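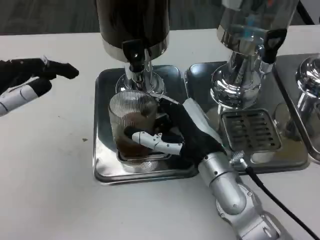
Drink pouring: why do fewer demos score higher?

I trained two policies on our Jundis task (cup under the spout, pull the tap). The one with 2,328 demos does worse than the one with 800. Same network, same 409 test trials. Is this a bug?

2 answers

Check who recorded the 800. If it was one operator, the motions agree with each other. Our bigger Puten set mixed left and right hand on the tap and the policy stalled between them. Filtering by hand fixed most of it.

Try a lower learning rate.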